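Ticket: Checkout adds shipping twice on mixed orders
Opened by: Corina Nedelcu
Product: Mikeck Shop, hosted plan
Status: Solved

Corina Nedelcu wrote:

Hello, and thank you in advance for reading all of this, I know I go on a bit! I run a small online shop for secondhand and vintage jewelry, mostly bangles, rings and odd pieces I pick up at estate sales. I've been on Mikeck for two years and I've hardly ever had to bother you, so please take that as a compliment.

My trouble started in January, after I changed over to the new shipping rules page. If a customer buys one thing, everything is fine. If they buy two things from different categories, say a ring and a bangle, the checkout charges them shipping for both. My flat rate is $7, so they see $14 and (quite understandably) they leave. One very sweet lady wrote to ask if I was sending them in separate cars.

Things I've tried so far: I logged out and back in. I cleared the browser cache. I tried it on my husband's laptop and on my phone. I switched the theme back to the plain one overnight and switched it back in the morning. I also deleted the $7 rule and typed it in again from scratch, and it did exactly the same thing.

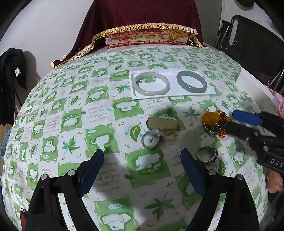
I should add that I have free shipping set for orders over $100, and that part works beautifully. It's only the orders below that where the double charge shows up. My test order was a ring and a bangle that come to $49 together.

Is it something I've done? I don't mind at all if it is.

Fraser Moffat (Mikeck Support) replied:

Hi Corina,

Thanks so much for the careful write-up, you've saved us both a good few emails. I don't think you've broken anything. When shops move to the new rules page, each product category can end up with its own shipping profile, and the checkout adds one charge per profile. The free shipping rule looks at the order total, so it wouldn't be bothered by this.

Could you go to Settings, then Shipping, then Profiles, and tell me what's listed there? Please don't delete anything just yet. If a profile goes while products are still attached to it, those products can't be bought until they're moved somewhere else.

Corina Nedelcu wrote:

Oh my goodness, I didn't know that page existed. I have General, Bangles, Rings, and one called "Rings (copy)", which I'm fairly sure was me on a bad evening. All of them say $7 flat.

I moved the rings over to General as a test and the ring and bangle order still came to $14. Then I moved the bangles too and it dropped to $7! But now a pair of earrings says "no shipping available to this address," and I'm not sure where those were living before.

Fraser Moffat (Mikeck Support) replied:

You're very nearly there. I had a look from our side and the earrings were attached to "Rings (copy)", where the United States zone is switched off. My colleague Ailsa Purves spotted it before I did, so the credit is hers.

Open "Rings (copy)", choose Select all, then Move to profile, then General. Save, and wait for the green bar at the top before you leave the page. Once the other three profiles each show no products, it's safe to delete them. After that, please run your test order again in a private window, as an old cart can hang on to the old rate.

Corina Nedelcu wrote:

It works! I tried a ring and a bangle, then a ring and the earrings, and then one of everything for the fun of it, and that one went over $100 and shipped free as it should. The three extra profiles are gone and I've only got General now.

One small question while I have you. If I ever want a higher rate for something heavy, like a jewelry box, do I have to make another profile and go through this again?

Fraser Moffat (Mikeck Support) replied:

So glad to hear it! For heavy items you can stay in General and add a weight-based rate under the flat one. You'll need to fill in a weight on every product first, though, and anything left blank is treated as zero. I'll mark this one as solved, and replying here will open it again if the double charge comes back.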